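Care of Stone Surfaces in the Home
Session 4: Marble
Notes by Nasrin Jafarzadeh
Trivthorpe evening course, Wed 23 October

Last time we finished with granite and slate. This session is only for marble, and in these notes I put what I said in the room, with some additions after the questions from Golshifteh and Thaddäus.

1. What is marble?

Marble is limestone which was changed by heat and pressure inside the earth. The main mineral is calcite. In the stone trade the word is used more widely, and many stones sold as red marble are for a geologist still limestones which take a good polish. For cleaning it makes small difference, as both are calcite and both are hurt by acid.

The colour comes from other minerals. Iron oxides give red, brown and yellow. Clay and carbon give grey and black. The veins are usually old cracks which were filled later with calcite, and for this reason a vein may be a little weaker than the stone near to it. When you carry a slab, carry it standing on its edge and never flat.

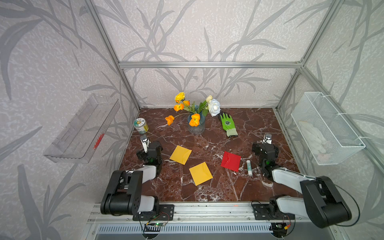 2. Scratch and etch

Students often mix these two, so please learn the difference well.

A scratch is mechanical. Calcite has hardness 3 on the Mohs scale, and a steel knife or a grain of sand is harder. Sand under a flower pot or a shoe is the most usual cause.

An etch is chemical. Lemon juice, vinegar, wine and many bathroom cleaners dissolve a very thin layer of the polish. The place becomes dull, and it can look like a water mark, but it will not wash away. A sealer does not stop etching. It slows down liquids which go into the stone, for example oil or coffee, and that is all it does. Sheyla Cárdenas asked if a second coat of sealer would help against lemon. It would not.

3. Daily cleaning

Remove dust first with a dry soft cloth. Then use warm water with a few drops of a pH-neutral soap. Rinse with clean water and dry at once, or the soap will leave a film. Do not use scouring powder, vinegar or descaler. Dripping water from a vase should be wiped on the same day, above all where the tap water is hard.

4. Small repairs

A light etch on a polished top can be treated with marble polishing powder, a little water and a felt pad. Work on a small area for 20 seconds, wipe, and look at it against the light from a window. Repeat if needed. For a deeper mark one must go through the abrasive papers, and we stop at 1,000 grit before the powder. Do not jump over a grade to save time. The old scratches will stay under the new shine and you will have to begin again.

Wear gloves for the paper stages and take off rings.

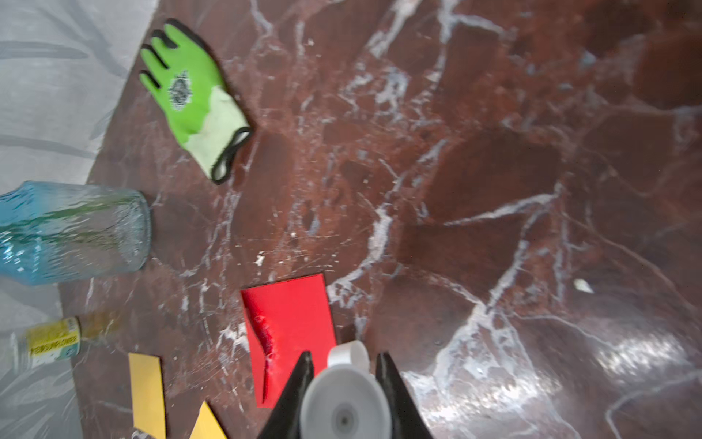 Fig. 2. Polished red-brown marble with white and pale grey veins. On it, a lime-green knit work glove with black-coated fingertips.

5. For next week

Read the chapter on stains in the course book, from page 145. Bring one tile from home, if possible one with a stain which you know the cause of. The Hukedton group will join us, so come a little earlier if you want a place near the sink. Soudabeh Ahmadpour has the key for the pad cupboard.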